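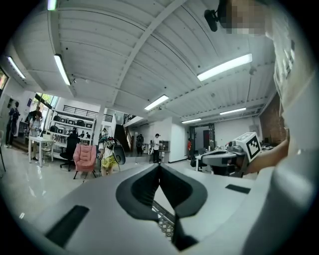

My sister called on Sunday night and asked me, with the television going behind her and what sounded like a whole sinkful of pans, when exactly somebody was going to sell her a robot that does the dishes. She asks me because I work around machines, or around one machine, and in our family that makes me the engineer. I told her I'd think about it, and then I lay awake thinking about it, so now you all get the long version.

For anyone new here (hello!), I have spent 19 years at Kwiatkowski, the linen service over on the east side of Ranley. If you've been to a wedding within an hour's drive, you've probably wiped your mouth on something I folded, or something that passed through the Irkov, our big old sheet folder. The Irkov is a wonderful machine and I will not hear a word against it. You feed a flat sheet in at one end and it comes out the other end in a rectangle so tidy it makes my own closet look like a crime. On the busiest Saturday of last August we put 767 tablecloths through it before we locked up, and I went home and ate cereal for dinner standing at the counter.

But notice the part where I said "flat sheet." Somebody has to make it flat. The cloths come out of the dryer in one enormous warm knot, like a nest some very large bird has been working on, and before the Irkov can do a thing a person has to reach in, find an edge, follow that edge to a corner, find the other corner, give it a snap, and lay it on the belt. That's two people on a good day, Liên Mạc on the left and me on the right, and we talk about our kids the entire time. I couldn't tell you how I find the corner. My hands know. Last winter we had a salesman come through with a brochure for a machine that would do the finding for us, and Liên very sweetly handed him a damp round cloth and asked him which corner he'd start with. He laughed, to his credit. He also didn't leave a price.

So that's the shop. At home it's a different story, and a sillier one. We have a Bomora, one of those round vacuums that bumps along the baseboards, and my husband talks to it like it's a dog. It does a decent job in the hallway. In the kitchen it does a decent job provided that I have first picked up the chairs, the bath mat that wandered in, the shoes, the charging cords, and whatever my grandson was building. By the time I've gotten the floor ready for it I could have swept the thing twice. I've started to think most of the machines in my house work this way. The dishwasher washes, yes, and I love it dearly, but I scrape and I load and I unload, and I'm the one who knows the blue bowl goes on the high shelf and that the good knife never goes in at all. The washing machine is the same. The dryer is the same. They each do the dull middle part of a chore and leave me the two ends.
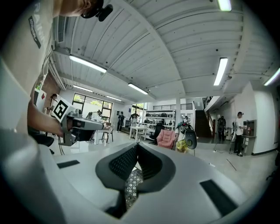
The ends are the hard part, and I don't think I appreciated that until Trí Võ sat me down and made me. Trí is Liên's nephew, and he is more patient with me than I deserve. He reads everything there is to read about robot hands, and at her birthday lunch he used a dish towel and a set of salt shakers to explain why people who could build a machine to weld a car door still can't get one to reliably clear my table. A car door is always the same shape, he said, and it always arrives in the same place. A dish towel has a different shape every single time you drop it. He dropped it four or five times to prove the point, and his mother told him to quit throwing linens.

What I hadn't understood is how much of the work now is people simply doing the chore. I had pictured someone at a keyboard typing in instructions, move left, close fingers, move up. And I suppose there's still some of that. But a lot of it, the way he tells it, is folks holding a robot's kind of fingers in their own fists and doing ordinary things with them while it all gets recorded, over and over, so that a machine can study what the hands did. I asked if it was tiring. He said to go home and try to make my bed with a pair of salad tongs in each hand.

Well, reader, I did try it! With kitchen tongs, one pair per hand, and a pillowcase instead of the whole bed, as I'm not a young woman. It was humbling. I could pinch the pillowcase all right. What I couldn't do was feel it. When I fold at work I let the hem run between my thumb and finger and I can tell from the thickness that the corner's coming, a good few inches before it gets there. With the tongs I had to look for everything. I dropped it, I picked up two layers when I wanted one, I got it folded in thirds after a fashion and then couldn't let go of it cleanly, and the tongs dragged the whole business open again. My husband came in to ask what the noise was and went back out.

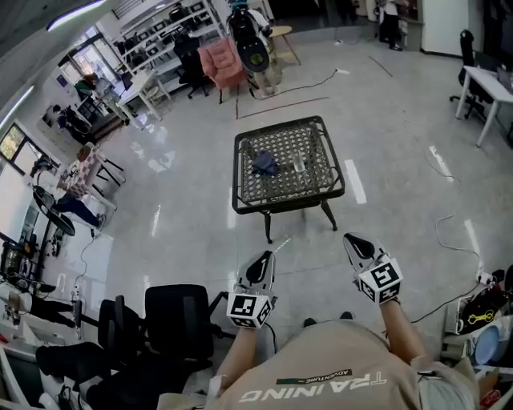 Small jobs are where I'd look if you want to know how far along any of this is. Forget the backflips and the dancing, I want to see a table wiped and a cup put away. A dark blue cloth crumpled up on a wicker tabletop and a drinking glass standing next to it doesn't look like much, and if you left those on my patio I'd have them cleared without breaking off my sentence. But think what's in it. The cloth has no handle and no right way up, and you have to squeeze it or it slides off. The glass you mustn't squeeze, or not much, and it's clear, so anything that goes by sight alone has to make out its edges against all those shiny spots from the lights. Then there are the two grippers, one per hand, each with a curved black finger pad where I've got a palm and skin and fifty-some years of spilled milk behind me. I have a good deal more respect for that job since the pillowcase.

So can they do our chores yet? My answer, for my sister and for anyone else with a sink full of pans, is some of the middles and hardly any of the ends. If the thing is flat, or stiff, or always in the same spot, there's probably a machine for it and it may well be better than you are. If it's floppy or wet or slippery, or under something else, or if your grandson put it there, you're still the best equipment in the house. Trí thinks towels will come first, squares being friendlier than shirts, and he thinks it'll be laundries like ours that get them before kitchens do. He may be right. He also thought I'd like oat milk.

People ask whether I worry about it, and I did have a little think about that, folding next to Liên on Monday with the radio going. I'd be sorry to lose the talking. I would not be one bit sorry to lose the knot, especially on an August Saturday when it's ninety-five degrees out and hotter than that by the dryers, and my shoulders have been telling me so for a while now. If somebody rolled in a machine that could shake out a tablecloth and hand it to me by two corners, I'd bake it a cake. I might keep the fitted sheets for myself a few years longer, mostly out of pride.

Anyway. I called my sister back and gave her a shortened version of all this, and she listened very nicely and then asked which dishwasher has the best top rack. I said I'd ask you. Hers is eighteen inches wide and the tall glasses don't fit, so if you have one you're happy with, please leave the name in the comments. And to the two of you who wrote in about the gravy stain, yes, cold water first, then dish soap, and let it sit overnight before it goes anywhere near the dryer.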